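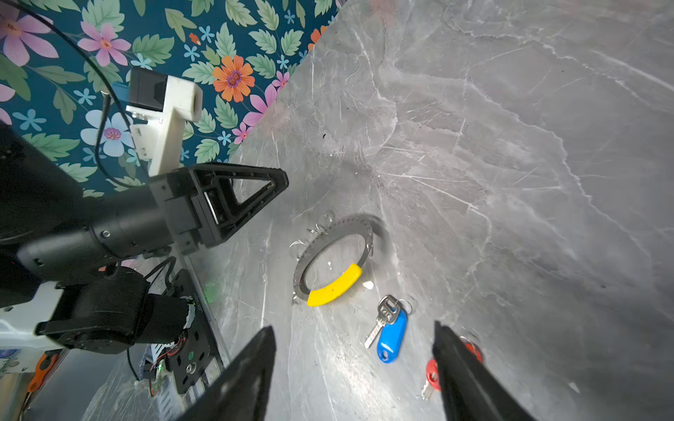

Key ring and the blue and red tags on the marble top, left and right fingers in close.

Minutes, kit review meeting, Wednesday, April 26, 2023

Present: Parveen Paul, the two of us from Hallgate, the Abeysekara buyer (by phone, dropped off twice), and me on minutes. Sorry in advance, I type the way I talk.

1. Last time's notes
Approved. Parveen wanted "trial" changed to "review" all the way through, so I've done that.

2. What we're looking at
For anyone catching up, this is the Tretari two-arm bench kit. The quote is $3672 for the pair of arms with grippers, the rail, the bars and the wall panels. Shipping is another $210, and the buyer asked if that covers the return trip as well. It doesn't say! I've got a note to ask.

Parveen likes that the panels come in the price. I like the wallpaper on them a lot more than I expected to (big pink and orange flowers on teal, my aunt would have it in her hallway tomorrow). Hallgate would take plain gray and thinks the flowers will get old by the second week. We left that one alone.

3. Keys as the test job
We talked for a good while about whether keys are a fair thing to judge it on. Parveen says yes, because our front desk hands out keys all day long and the tags are what people get wrong. Hallgate says keys are about the meanest thing you could pick — flat, shiny, and lying right down on the surface — so a kit that struggles with them might still be fine for boxes and bottles. I think they're both right, so I wrote both down.

The buyer asked for one score for loose keys and a separate one for keys on the ring. Everybody was happy with that. We'll do 338 tries in all and split them evenly, and a dropped key counts as a miss even if the arm gets it on the second go.
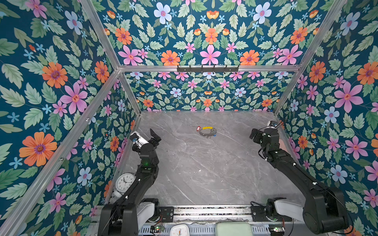 4. SETUP AND BENCH SPACE

Long one, this. Both arms bolt to the one rail along the front, and Parveen pointed out that you end up leaning over them any time you want to move something in the middle. She'd like to know if Tretari sells a version that opens at the back. I said I'd ask that in the same email as the shipping thing.

The hook rack up on the crossbar got a lot of love, and I'd hang the finished key rings there. Hallgate wonders if the arms can get up that high without some fiddling, so we want the reach figures in writing before we plan anything with it.

There was also a side chat about the bare circuit boards down in front of the rail. I'd want a cover over those before it goes anywhere near the front desk, where people put coffee down on everything. Parveen agreed, loudly.

5. The other quote
Povus came back with a one-arm kit and a support plan at $600 a year. We only had ten minutes left and I don't think we gave it a proper look. The buyer likes having a phone number to call. Hallgate doesn't see how one arm holds a ring and sorts the tags too. Moved to the May meeting.

6. To do
Me: email Tretari on return shipping, back access, reach and a board cover.
Parveen: score sheet, one page please, with loose and on-ring in their own columns.
Hallgate: read the Povus plan and send us the short version.
Abeysekara: tell us if the money has to be spent by the end of May.

Finished ten minutes over. Next meeting same room, and Parveen is bringing the samosas again.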